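Workshop notebook, dye and print room, Brullinby

May, started 7:40 a.m.

Carrying on with the indigo vat from the last entry. Left it covered overnight with the heater on its low setting. Surface this morning was coppery with a good head of flower on it, and the liquid under the skin was yellow-green, a bit cloudy near the bottom. Smell normal. pH strip read 9, lower than I like for cotton. Tahira thinks it is fine for the lighter shades and that I fuss over it. Added a little lime anyway, stirred slowly down one side, lid back on, went off to do the scouring.

Scouring. The Craddock cotton came in a single bolt and still has all its size in it. A drop of water sat on the surface like a bead and would not soak in at all. Cut 5 test lengths, marked the corners with laundry pen (pencil washed out last time, see the note inside the front cover) and simmered them with soda ash and a squirt of the neutral soap. The first water went the color of weak tea. Changed it and went again. Second water nearly clear. Rinsed until my hands stopped feeling slippery. Drop test after drying: soaks in right away on four of them, slow on number 3. Number 3 was folded at the bottom of the pot and I did not turn it enough. Put it back through on its own.

The Woston cloth is a different story. It is sold as ready for dyeing and for once that seems to be true. Skipped the full scour and gave it a hot wash only. If it comes out patchy I will have learned something for the price of a yard.

9:15. Mordant for the madder samples. Baldur wanted to compare alum alone against alum with a wheat bran afterbath. We used the same alum for both, weighed on the small scale, and the only difference is the bran. 600 grams dry fiber in total, split evenly, so 300 in each pot. Wet out first in plain warm water. Wrote A and B on the buckets and also on the lids, after what happened with the weld.

Pot A went in at 9:30, pot B at 9:40. Both kept under a simmer. Pot B needed more stirring than A because the handle of the wide paddle is loose and I was using the short one. Needs a new screw. The box of screws on the lower shelf has only the brass ones left and they are too thin.

Vat check, 10:30. Lime has settled. Strip reads higher now, somewhere between two squares on the chart, and I am not going to pretend I can read it closer than that. Color of the liquid is clearer yellow. Dipped a scrap of the scoured Craddock for one minute. Came out green and went to a soft blue on the line, even all over except where the peg was. Second dip of the same scrap, again one minute, is noticeably deeper. Third dip did not add much. I think the vat is a little low on stock and that the three-dip shade is as far as it will go without more indigo. Fine for the pale half of the order.

Tahira's resist samples. She has been working with rice paste through cut stencils. Notes she gave me, copied so they are in one place:

- paste mixed the day before holds a better edge than same-day paste
- too much lime in the paste makes it crack when the cloth is folded
- dry flat, away from the heater, and do not rush it
- soak before the vat, just long enough to relax the cloth, no longer

Her leaf pattern held through two dips. The fine dots did not. Some dots came off in the vat and left crumbs floating, so from now on anything with paste on it goes in last, after the plain lengths are finished for the day. Skimmed the crumbs off with the tea strainer.

Lunch, then the print tables. Table 2 has a dip in the padding near the window end. You can see it in the repeat: every sheet registered from that end drifts at the same place. Baldur lifted the cover and the blanket below has worn thin. We turned it end for end as a stopgap. Proper fix is a new blanket. He is getting a price for the felted kind from Dedadik, who did the one on table 1.

Did a run of the small sprig block in light blue on white afterward to see if turning the blanket helped. It did, mostly. There is still a faint band on the last two repeats, where the paste sits heavier. Kept the strip and pinned it behind the door.
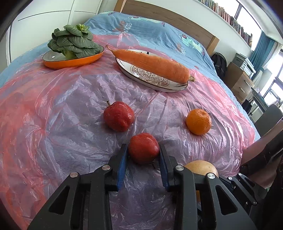

Two things about the sprig paste for next time. It was thick when I opened the tub, thicker than when I closed it, so the lid is not sealing. And it wants straining before use. There were small lumps of undissolved gum that showed up as pale specks inside the leaves. Strained half the tub through old nylon and printed again from that half, and the specks were gone.

2:30. Took the mordanted pieces out of A and B and let them cool in the pots. Baldur ran B through the bran afterbath. Squeezed, not wrung. By hand, B feels softer but that could be the bran still in it. Rinsed B twice more. Both hung in the back room out of direct light. They will go in the madder together, in the same pot, tied with different string: white for A, brown for B.

Cleaning up. Buckets rinsed and upside down. Vat stirred, lid on, heater low. Scrap dips labeled and in the ring binder under Craddock. Washed the sprig block with a soft brush and stood it on edge. Please do not leave blocks face down in the sink, the maple one has a split starting at the corner and that is how it got there.

To do:

- finish number 3, drop test again
- more indigo stock before we start on the dark half
- screw for the wide paddle
- new lid or new tub for the sprig paste
- hot wash a second yard of the Woston so there is something to compare with
- ask Tahira if she wants the fine dots tried with thicker paste or dropped

Left at 5:20. Baldur was still at table 2 with the straightedge.

Recent entries
Weld on silk, mixed-up buckets and what we could save
Starting the small indigo vat
Rice paste, first tries (Tahira Warraich)
Re-covering print table 1
Soda ash: how much is enough

Brullinby dye and print room notebook. Questions about the print tables to Baldur Thoroddsen, everything else to the front desk. Back to top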